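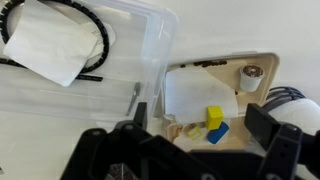

I went through a lot of storage boxes before I settled on the Prinero Clear Bin, and it's the one I've kept on the shop page the longest. What I like most is plain old visibility. The walls are clear all the way down, so I never have to lift a lid and dig around to find out which box I grabbed. A coil of black spiral cable wrap is pretty much my worst-case item (it springs, it sprawls, it eats a whole drawer), and you can tell exactly what it is through the plastic, even with a crumpled paper towel lying over the middle of the loop. Same with the little metallic spoon-shaped tool leaning near the front wall. In my old gray totes that thing would have been gone for months! The toy coffee machine tray next to the bin has its own spot for a pod, but it collects grounds or stains along the top rim, and that sort of mess is exactly why I want the rest of my stuff behind walls.

Prinero Clear Bin, large
$28 each
In stock, ships from our Requena Street shop
Holds 31 quarts
Lid included
Color: clear only

What you get

One bin and one lid. The lid is clear too, and it comes packed upside down inside the bin with a sheet of paper between them, so don't panic if it looks like it's missing when you open the carton. There are no wheels and no dividers, and the handles are just the rolled lip that runs around the top. I was on the fence about that when I first ordered them. I figured I'd miss real handles. I haven't, except when the bin is full of something heavy like tile samples, and then I get a second pair of hands or split the load.

You'll find a paper label on one of the short ends. It peels off in one piece if you go slowly. If you're in a hurry (I'm always in a hurry) it tears and leaves a gummy patch, and a dab of cooking oil on a rag takes care of it. Wash the oil off afterward with dish soap or you'll have a fuzzy gray rectangle by the end of the week.

About those rounded corners

The corners are rounded inside and out. Two good things come from this and one slightly annoying one. Crumbs and dust don't pack into the bottom, so a wipe with a damp cloth gets nearly everything. And when you coil something springy like cable wrap or garden hose or a long string of lights, it follows the curve instead of jamming itself into a point and popping back out at you. The annoying part is that square things waste a bit of room. If you're storing books or board games, you'll notice a gap at each corner, and I'd honestly send you to our squarer Prirby box for those. It costs less, too.

How I use mine

I've got one for cords and wraps, one for craft paper, one for the kids' pretend kitchen, and one that's just called "counter" because everything that lands on the counter gets swept into it before dinner. That last one is a disaster and I love it.

For cords I coil each one loosely, biggest loop on the bottom, and lay the smaller ones inside the ring. Spiral wrap goes in last. I leave the tail end pointing toward the front so I can find it without unwinding the lot. Don't cinch it tight before you put it away! It keeps the kink and then you're fighting it the next time you want to bundle the wires behind the TV.

For the play kitchen, the bin takes all the loose bits: the play food, the blocks that are pretending to be sugar cubes, the cups. Those small bright pieces are the ones that vanish. A yellow cube is easy enough to spot when it's sitting in a beige toy tray, a lot less easy under the couch. My rule at home is that small pieces go in the bin and the big toy sits beside it. The rule gets followed maybe half the time.

Coffee things, real ones, I'd keep apart from the toys. Used pods leak grounds everywhere, and if you let the kids play café with them like I do, put down a paper towel first and shake it out over the trash when they're done. The bin itself rinses out fine if grounds get in. Let it air dry with the lid off.

Scratches, since people ask

Yes, it will scratch. Any clear plastic will. Sliding it over a concrete floor is the fastest way to do it, and metal tools rattling around inside will put fine lines on the walls eventually. Mine are marked up and I can still see into them just fine. If yours are going to be on show, say on an open shelf in the living room, lay a dish towel in the bottom for anything metal and use a soft cloth for cleaning. Skip the green scrubbing pads. I learned that with my very first one and it has a cloudy spot to this day.

Will it stack?

With the lids on, yes. I keep mine 2 high and I'm happy with that. Taller stacks lean a little, and then the one you need is always at the bottom anyway. Empty bins nest inside each other for storage, though they can grip if you push them down hard. Give the outer one a twist and they let go.

Please don't stand on them. I know the lid feels solid. It isn't a step stool.

Cleaning

Warm water, dish soap, soft cloth. Don't put it in the dishwasher (it won't fit in most of them, and the heat isn't good for it). For sticky stuff, soak it for a few minutes and wipe. Smells mostly come from putting things away damp, so let whatever it is dry first. If it already smells, leave it in a bright window for an afternoon with the lid off.

What it isn't good for

Food without a container. It's a storage bin, and I don't sell it as a food box, so flour and rice should go in something made for that. It's also not airtight. The lid rests on the rim and presses down, so it keeps dust out, but I wouldn't trust it with wool sweaters in a damp basement. And I'd bring it indoors for the winter. Cold plastic gets brittle and a dropped bin in a freezing garage is likely to crack at the lip.

Measuring your shelf

Before you order, measure the depth of your shelf from the back wall to the front edge, and then measure it again with the door closed if it's in a cabinet. Hinges and door trim steal more room than you'd think. The rim sticks out past the walls of the bin, so go by the rim when you check the fit. The full measurements are on the size card on our order page. If you're stuck between sizes, write to me with your shelf numbers and I'll tell you which one I'd pick, even if it's the cheaper one.

From a customer

"I bought these for the closet under my stairs and ended up moving half of them to the workbench. I can see my hose clamps now. The lid could be a bit snugger but I'm not sending them back." Ezequiel Cantero

I agree with him on the lid, by the way. I've asked Metden, who bring these in for us, whether a snugger one is coming, and the answer so far is a maybe.

Buying more than one

The four-pack runs a little cheaper than four singles and ships in one big carton. I'd start with one, live with it for a bit, and come back for the pack if it suits you. We've got 121 bins on hand from the latest delivery and the next one isn't due until September, so if you're planning a whole garage, tell me early and I'll set some aside.

Replacement lids are sold separately. Check that your bin is the large size before ordering, as the medium lid looks nearly the same and won't seat properly.

Shipping and returns

Orders go out from the shop in plain brown cartons with paper padding. If your bin arrives cracked, send me a picture of the crack and one of the carton and I'll get another on its way. You don't need to ship the broken one back. For ordinary returns, the bin should be clean and have its lid with it. The peeled label is fine, I'm not fussy about that.

You can also pick up in person. Ring the bell at the side door, the front one sticks.

Page updated March 27, 2023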